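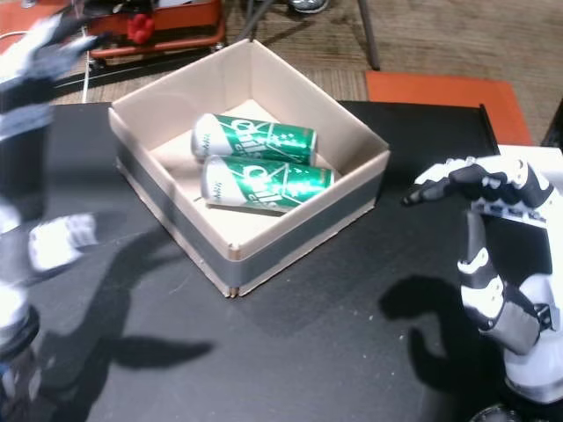

Tuesday, bench notebook, after lunch

Right, boxes and cans. I said I'd write this up while it was still in my head, so it's going in now with a cup of tea next to me and the radio on in the corridor.

What I'm after is simple enough. We need a tray for the black table that holds drinks cans lying down, is low enough to get at from the side, and doesn't fall to bits after a fortnight. The old one (the deep one from the Wereck delivery) was all wall and no floor. You had to come in from straight overhead to get anything out of it and everyone hated it, me most of all. So I've gone over to the shallow square box, no lid, plain light brown card, walls standing up on all four sides and a pale floor inside. Low walls are much nicer to live with!

Tape. I ran the grey tape round the outside, low down, and left the top part of each wall bare. Kimutai wanted tape right up to the rim. I tried that on a spare and it looked tidy for an hour, then the top edge started curling over and the tape stuck to my sleeve, to the ruler, to the other spare. So low it is. The band seems to take the strain where the walls want to splay and the upper bit can flex a little when something leans on it, and I quite like that.

The front corner is the weak spot. The card is a bit frayed where the two walls meet and you can see the seam. It isn't going anywhere today but I'd like to stop it before it gets worse. Options, in the order I thought of them:

 — white glue in the seam, peg it overnight
 — a little folded strip of card inside the corner (eats into the floor, don't love it)
 — just make another box and stop fussing

I'll do the glue first. There's half a bottle in the drawer under the Zapata clamps, if Jayson hasn't had it for his shelf labels.

Floor of the box: leave it bare. I know I wrote last month that I'd line it with the thin foam, and I did cut a piece, and it was a nuisance. A can on its side settles into the foam and then you're pulling it out of a dent. On bare card it'll shift if you nudge it, so you do have to be a bit gentle, but at least it comes up cleanly. The foam has gone back on the roll. There's a small black printed mark on the floor from whoever made the box and I've stopped trying to cover it up. Jayson asked whether it would be distracting. I looked at him for a while.

Cans. I settled on the green ones, the Chilsung Cider, and I'm glad I did. They're a good strong colour against the pale card, and you can tell one end from the other without picking them up because of the white band. The big white letters help too when you're writing down which way round something was lying. My notes from the silver cans were hopeless, all "end A" and "end B" and then a page later I'd swapped them. With these I can just put "band end to the left" and anyone can follow it.

The one thing against them is the shine. They're glossy, and the ceiling lights make bright streaks along the top. I angled the blind, which did nothing, and then I turned off the row nearest the door, which helped a bit but made the far side of the bench gloomy for Kimutai, who was trying to read a vernier. Lights back on. I'll ask Pramelmont if they still sell the clip-on diffusers, we had a pair at the Zutdale workshop and they were lovely.

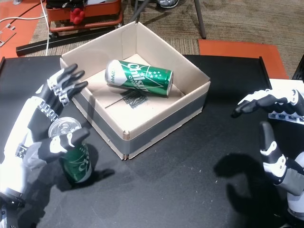

Anyway, the way the box sits. I've gone for corner towards me, with the square turned so that the front point faces the person at the near side. Straight-on feels more natural when you first put it down, but then one wall is a long flat thing between you and the can and you bump it every time. Turned like that you get two walls sloping away and both sides are open to come in from. The can I lay on its side at a slant across the floor, lid end to the left. If there are two, side by side and more or less parallel, and I don't mind if they touch.

I had a go at marking the box's position on the tabletop with chalk. Don't! It gets everywhere, and that black top already shows every scuff and speck going. I wiped it down with the damp cloth and now I just measure in from the back rail with the steel rule. Someone has written 500 on the end of that rule in marker pen, no idea why, please stop writing on the rules.

Stock, for whoever does the order: 12 flat boxes on the shelf by the sink, and 17 cans in the crate underneath. Please don't drink the ones in the crate. The ones in the fridge are fine. (They're quite nice, a sort of clear fizzy lemony thing, Kimutai has become very keen.) Grey tape is down to the last roll and I'd like the same width again. The wider one that came by mistake goes over the top edge and then we're back to sticky sleeves.

Jayson wants to know if the same box would do for the jam jars. I don't think so. They're heavier and I can see that front corner giving up. If he wants to try, use one from the shelf and leave mine alone, it's finally got the right amount of give in the walls.

To do:

Glue the front corner, peg it, leave till morning.
Tape up two more boxes the same way, band low.
Put the ruler BACK on its hook.
Ring about diffusers.
Find out who has the good scissors. The ones in the tin chew the tape and leave a hairy edge.

Later, nearly five. Glue's on. I could only find three pegs so the fourth is a bulldog clip with a bit of card under it to save denting the wall. Box is on the windowsill and I've put a note on it. Kimutai is making two more at the far bench and has started his tape at the back corner so the join is out of the way, and I'm copying that.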